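PC部品用固定プレートの整理と床の配線

部品を机に直置きする運用をやめて半年になる。1月に最初の固定プレートを作り、以後は分解した部品をすべてホルダーに差す方式にした。今回はその見直しの記録。

前提。作業場所の床はカーペットで、部品の一時置きには向かない。繊維くずがコネクタに入るうえ、小ねじを落とすと探すのに時間がかかる。そのため、部品は必ずプレート側に置き、床に置いてよいのは電源タップとケーブルのみと決めている。

プレートの設計条件は次の三点とした。

・部品を片手で抜き差しできること
・基板面に触れずに保持できること
・角を丸め、袖やケーブルが引っかからないこと

ホルダーの開口は、部品の実寸に対して片側0.5mmの余裕を取った。これより詰めると抜くときに引っかかり、広げると傾く。初版のデータはHipólito Painemalさんに見てもらい、差し込み口の縁の面取りを増やすよう指摘を受けた。反映後の版が現行である。

ハードディスクは平置きをやめ、立てて保持する形に変えた。占有面積が減り、端子の状態も確認しやすい。基板が露出しているので、つかむ位置は金属の側面に限る。

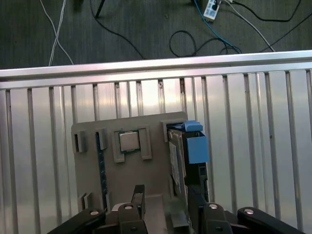 薄いグレーのプレートと、奥の床のケーブル類。 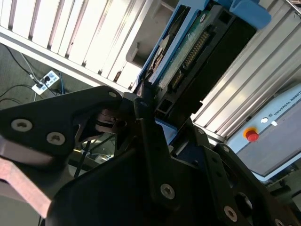
配線の見直し

部品側に比べ、床の配線は後回しになっていた。白い電源タップに各機器のプラグを集めているが、白、黒、青のケーブルが混在し、どれがどの機器のものか一見して判別できない。対応は以下のとおり。

1. すべてのプラグに番号ラベルを貼る。ケーブルの反対側にも同じ番号を付ける。
2. 余長のある黒ケーブルは輪の直径を揃え、面ファスナーで留める。
3. タップを壁側へ500mm移動する。
4. 交差している白ケーブルは経路を分ける。

3については、移動後に届かなくなるケーブルがないか先に測る。延長の追加はしない。

部品台帳

ホルダーごとに番号を振り、台帳と対応させた。項目は番号、部品名、取り外し日、動作確認の有無。現在の登録は122件で、うち動作未確認のものは箱に分けて保管している。台帳は表計算ソフトの1シートで足りている。

Iara Saavedraさんからは、ホルダー自体に部品名を刻印してはどうかという提案があった。部品の入れ替えが多いため、当面は番号のみとする。刻印は構成が固まってから検討する。

次回はラベルの材質の比較を書く。紙ラベルは端から剥がれるので、樹脂系を二種類試す予定。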